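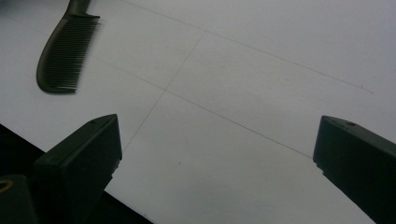

Home News Products Support Contact

Pundach to add ruled-line sheet to its drawing course packs

Pundach will include a new practice sheet in its beginners' drawing packs from August. The exercise covers pencil lines ruled lightly on plain white paper, with a household object placed beside them as a guide to scale and angle. A black plastic comb is the first object in the series.

The set task has two stages. Learners first rule two near-parallel lines and a third that crosses both, using a hard pencil and very little pressure. They then lay the comb at a slant next to the lines and draw its outline: the curved back, the blunt tip, the step where the handle begins. Teeth are left until last and are drawn as single strokes of even spacing.

The paper is supplied by Zeman in pads of 40 sheets. It has a smooth surface and takes repeated rubbing out, although the notes advise against rubbing out the guide lines until the outline is complete – faint lines lift cleanly, heavy ones leave a groove. Lighting should come from one side so that the comb casts a soft shadow on the sheet.

The exercise was tried in evening classes at Flellance, where 68 learners completed it. Most finished the outline within one session. The teeth took longer, and the course notes now allow up to 2 hours for the full drawing. The wording on line weight was also changed after the classes, as the earlier version gave no pencil grade.

Packs are listed under order code 453 and will be sold through Eter. Existing course members can ask for the sheet separately. Later sheets in the series will use a fork and a door key.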